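4. Food that belongs to someone

4.1. The three houses and their rules

The material for this section comes from three shared houses in Clileck, which we call by their street names: Pivlow, Fodor and Venell. In all of them the residents rent a private room and share the kitchen. The contracts speak in detail of the deposit, the bicycles and the hours for the washing machine. About the food they say only that the residents shall keep the refrigerator "in an orderly state", and the text gives no help to a person who wants to know what order is meant.

We held interviews with 18 residents and collected 320 written notes. The notes were stuck on food, written on lids, or placed in the message group of the house. By a note we understand any text which tells another resident to whom a food belongs, or what may be done with it. A single name on a yogurt is thus a note, and so is a message of two screens about missing butter. We did not collect the notes of the landlord, which are of a different type and deserve a study of their own.

At the beginning of the work we expected that the amount of written rules would go together with the amount of conflict, in one direction or in the other. The material does not allow such a simple reading. In Fodor almost every package had a name, and the residents described the kitchen as relaxed. In Venell the names were few, and two residents had stopped greeting each other because of a soup. Pivlow lies between these two, with many names in the first weeks after somebody moves in and fewer later on.

4.2. What the door changes

The older literature on shared kitchens has treated the shelf as the unit of ownership. We think that the door deserves more attention. A food on the table can be seen by everybody, and the person who takes from it can also be seen. A food behind a door is taken by someone who has first decided to open the door, and who stands for a short time with the back to the room. Several residents spoke about this moment without our asking. One of them, in Pivlow, told us that she opens the door wider than necessary when others are in the kitchen, so that they can see what she takes. Another one said that he talks while he looks for his cheese, about anything, the weather or the bus.

These small actions are what we call open handling. The resident makes the taking visible before anyone could ask about it. Open handling was reported in all three houses, and it was reported most often by people who had lived there for a short time. Residents of several years did not do it, or did not notice that they did. 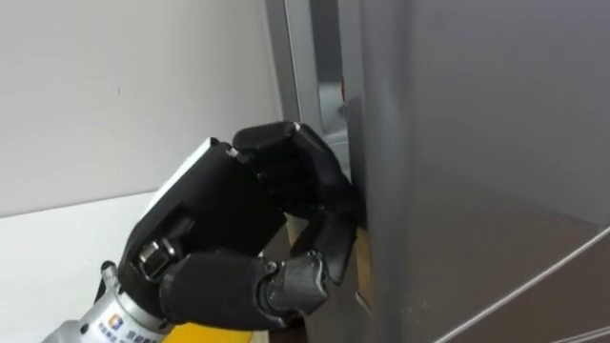
Meinrad Wallner objected, when he read an early version of this part, that open handling may be simple politeness and have no connection with ownership. People also speak in elevators, he wrote, and there is nothing to steal in an elevator. He further asked whether the same residents behave in this way at the cupboard for the cups, where all things are common. If they do, he saw no reason to keep the term.

We took this objection seriously and returned to it in the second round of interviews, which began on Sat 14 July. The answers were mixed. The resident with the cheese laughed and said that he had never spoken to anyone at the cupboard. The resident from Pivlow was less sure — she thought that she is perhaps a person who opens all doors wide. We keep the term, but we use it only where the resident himself or herself connected the action with the food of others.

4.3. Names, dates and requests

The notes can be divided by what they ask of the reader. The most frequent type gives only a name or an initial. It asks for nothing, and yet all residents understood it as a prohibition. A second type gives a name and a date, and here the understanding was not the same for everyone. In Fodor the date was read as the day on which the food was opened. In Venell some read it as the day on which the food becomes free for all, and this was the origin of the conflict about the soup. The owner had written the date of cooking, as was the custom in the house where she lived before. Her neighbor believed that he had waited long enough.

The third type is the request in a full sentence. We found 17 notes of this type which were addressed to one particular person without naming this person. "Whoever likes my oat milk so much is welcome to buy the next one" is a typical case. Everybody in the house knew who was meant, including, as we may assume, the one who was meant. Such notes stayed in place for a long time, often longer than the food.

It is a common opinion that the note without a name protects the face of the other person. Our residents did not agree. They found the unnamed request harder to answer, as an answer would be a confession, and an apology for a thing which nobody had said aloud appeared strange to them. A resident of Fodor put it well: with her name on the paper she could have bought a new milk on the same evening, but without the name she had to wait until everyone forgot.

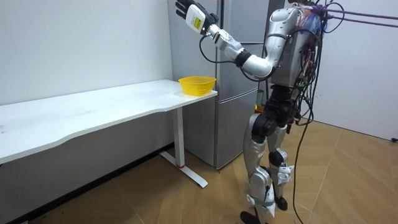
The waiting itself had consequences for the kitchen. During such periods the residents went to cook at unusual hours, or they kept more food in their rooms, as far as it did not need cooling. Bread, bananas and jars moved to the window sill of the bedroom. After the matter had calmed down, some of these things came back to the kitchen and others never did. One resident of Venell kept his coffee in his room for the rest of his rental contract, although the dispute had been about eggs and he had no part in it.

We also note that the written request was almost never the first step. Before it came a spoken remark that was too soft to be heard as a complaint, for example "I thought I still had some mustard". In 14 interviews we were told about a remark of this kind, by the speaker or by a listener. The listeners mostly remembered it as small talk. The speakers remembered it as a clear warning. This difference explains why the later note was felt as sudden by one side and as overdue by the other.

4.4. The common shelf

All three houses had at some time a shelf whose content was free for everyone. In Pivlow it was the lowest one, in Fodor the inner side of the door, and in Venell its position had changed so often that the residents could not agree where it was at the time of our visit. The intention was the same everywhere. Food that would spoil should find an eater, and those who are short of money before the end of the month should find something without having to ask.

The second intention was hardly fulfilled. The residents who told us that they were sometimes short of money took little from the common shelf, and they took it late in the evening. Those who took freely were people who also gave freely, and for them the shelf was a place of exchange, with an account kept silently in the head. A resident who had given nothing for some weeks felt that she had lost the right to take, even though the rule on the wall of Fodor said in large letters that there is no such account.

The position in the cold matters as well. Food that can be frozen is given away less often, for the owner may always hope to eat it later. We therefore recorded the common shelf and the freezer separately, and the reader should keep in mind that a freezer with its own door makes this second store nearly invisible in daily life.

Figure 3. Two-door refrigerator with the freezer compartment above.

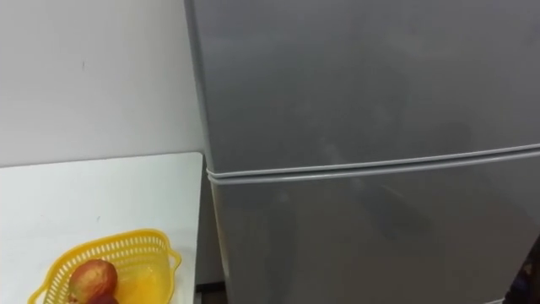 Why did the houses keep a common shelf when the people it was meant for used it so little? The residents valued it as a sign of what kind of house they lived in, and they were ready to defend it even if they took nothing from it themselves.

In Venell the proposal to give up the shelf was made in June by a resident who found the smell unpleasant. It was refused by all others within an evening. In the discussion the smell was admitted, and so was the fact that the shelf held mainly sauces. One resident wrote that a house without such a shelf would be only a corridor with rooms. The person who had made the proposal then offered to clean the shelf herself, and she was thanked for this with many small pictures of hearts.

We find here a tension which the notes alone would not have shown. The names on the packages divide the cold space into small properties, and the same persons who write these names insist that a part of the space must remain without any. In the interviews they did not experience this as a contradiction. When we asked a resident of Fodor how he decides what gets his name and what goes to the common shelf, he needed some time and then said that he writes his name on the things he looks forward to — the rest he is happy to see disappear.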